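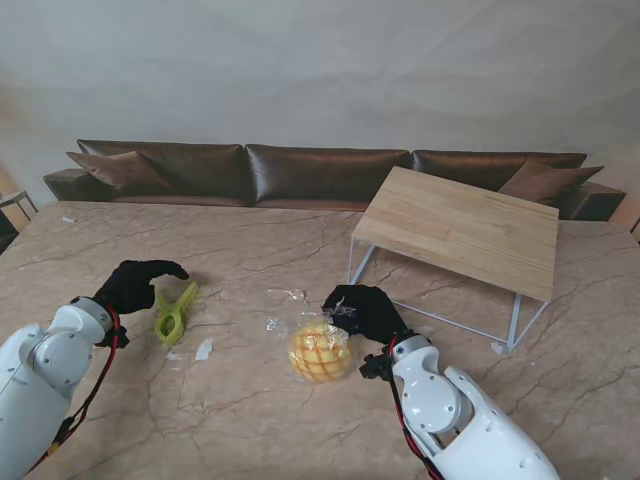 Bun in its bag, green clip, marble-patterned table.

Bread and Clips: A Small Gallery from the Bason Table

The pictures on this page belong to the bread section of the Bason kitchen pages. The subject is a single round bun with a golden, crisscross crust, a clear plastic bag and a lime-green clip. The larger loaves are on the Roussel page, and the rolls and flat breads will be added when they are sorted.

The bun is the kind sold as melon bread or pineapple bun, depending on the bakery. The top is a thin layer of cookie dough, scored in a grid before baking. It is at its best on the day it is bought. After that the crust takes up moisture from the crumb and goes soft, and in an open bag the inside dries out as well.

In the first picture the clip is lying on the table and a loose flap of the bag stands up beside the bun. That flap is the part that matters. A bag needs enough spare plastic above the bread to fold over, and a bag cut too short will not hold a clip at all.

We fold the top over 2 times and put the clip across the fold. Twist ties work too, but they get lost in the drawer. The clips come in packs of 6 from Justow, and 5 of ours are still in use. They are also good for rice, flour and frozen peas.
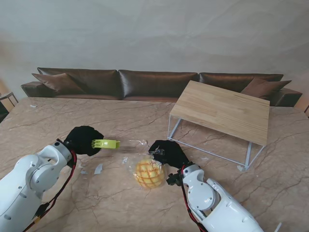 Bags with a stiff, crinkly feel hold a fold better than the soft kind, which tend to slide open again. Press the air out gently before folding – a scored crust cracks easily, and the crumbs end up in the bottom of the bag.

A clipped bun keeps until the next morning at room temperature. For longer storage, freeze it in a second bag and let it thaw unwrapped. A few minutes in a warm oven brings back some of the crunch. We do not use the refrigerator for this kind of bread.

Page last changed Sunday, April 16, 2023. The picture numbers from the January list have not been carried over. Older bread pictures are filed under Skiven, item 268.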